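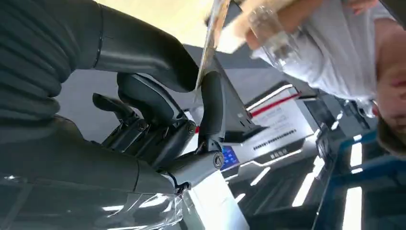 # Session 4: Mounting the hand and getting a clean grip

Handout for the Friday evening group, Genthorpe Shared Workshop. Notes by Dewanti Rondonuwu, with wiring corrections from Sibusiso Hendricks.

Bring your notebook from Session 3. We will use the joint table you filled in there, and there isn't time to measure it again. If you missed that session, copy the table from Oratile Nel's binder before 7 p.m.

## 1. Where we are in the build

The arm for the Pallinano project is bolted down and moves through its full range. The hand has only been run on its stand. In this session we fit it to the arm, route the cables, and try three kinds of grip at low force.

Work in pairs. One person types commands and the other keeps a hand on the stop button. Swap after each exercise.

## 2. Fitting the hand

1. Power off at the wall. Wait for the driver board light to go out.
2. Slide the sleeve up the arm and hold it with a clip.
3. Line up the mark on the wrist plate with the mark on the forearm.
4. Start all the wrist screws by hand before tightening any of them. Tighten in a cross pattern.
5. Plug in the motor cable, then the signal cable. The signal connector is keyed. If it doesn't seat with light pressure, turn it over.
6. Leave a loop of slack at the wrist, then bring the sleeve back down over it.

Turn the wrist slowly by hand, both ways, before you power up. If the sleeve pulls tight at either end of travel, the loop is too short. Last term's group skipped this and pulled a signal pin out of its housing. It took most of an evening to fix.

## 3. Covering the hand

Any work near drinks, glue or filings is done with the hand covered. We use clear plastic wrap over the palm and wrist housing. It is cheap and you can see a loose screw through it.

- Keep the wrap away from the finger joints. It gets drawn into the linkages.
- Leave the fingertips bare. Wrap over the pads changes the friction and your grip numbers will mean nothing.
- Replace it when it tears. Don't patch it with tape.
- Take it off for any run longer than 20 minutes. The motors in the palm need air.

## 4. Zeroing the fingers

Open the hand fully and run the zero routine from the Tristeck control program. Each finger closes until it meets resistance, backs off, and stores its position.

Write down the stored value for each joint. The thumb on our hand should read close to 1315 when fully open, and the index finger close to 534. These are raw encoder counts, so don't convert them. If a value is off by more than 50, run the routine again. If it is still off, check for wrap or a cable caught in the joint, then call one of us over.

Do not force a finger past its stop to make the number come out right.

## 5. Grip types

**Pinch.** Thumb tip against one or two fingertips. Used for cards, sheet stock, washers and anything else thin. Contact area is small, so position matters more than force. If a card rotates in the grip, you are holding it too far from its center line. Opening up and starting again is quicker than squeezing harder.

**Wrap.** Fingers close around the object and the thumb comes over the top. Used for handles, tubes and bottles. Force is spread out, which makes it forgiving.

**Hook.** Fingers bent, thumb out of the way. Used for bag handles and wire loops. The load goes through the joints, so keep it light on this hand.

Thin plastic cups come up every term. A wrap grip will crush one before the motor current shows any real change. Start with the fingers just touching the wall and close in single steps. Natnael Alemayehu has a short script that does this, saved on the bench computer as `slowclose`.

## 6. Exercise: pass and hold

Your partner offers a flat card, edge first. The hand closes in a pinch, holds, and releases on command.

1. Set the force limit to its lowest value.
2. Move the arm to the handover position. Nobody reaches in until it has stopped.
3. Your partner holds the card between the open fingertips and says "ready."
4. Close. Your partner lets go only after you say "closed."
5. Hold for a slow count of five, then open with a tray underneath.

Repeat ten times and record each result as held, slipped or dropped. Then raise the force limit by one step and do ten more. Stop at step four – the pads start to mark the card above that.

Long hair tied back, no lanyards, sleeves above the wrist. People watching stand behind the bench line.

## 7. Common faults

| What you notice | Check first |
|---|---|
| One finger lags the others | Joint screw too tight |
| Fingertip clicks when closing | Screw at the joint cap loose |
| Whole hand drifts after zeroing | Wrist screws |
| Hand stops partway, no error | Signal cable seating |
| Thumb misses the finger | Zero routine run with hand not fully open |

Spare joint screws are in the drawer marked Mokoena. Put the old ones in the scrap tin, even if they look fine.

## 8. Before Session 5

- Copy your results onto the shared sheet.
- Read the section on current limits in the control program's manual.
- Decide with your partner which object you want to work with in Session 5. It has to fit in one hand and weigh less than a full mug.

Fatima Coetzee is running the next session and will cover finger timing. Tell her by the end of this one if you can't make it, so she can pair people up.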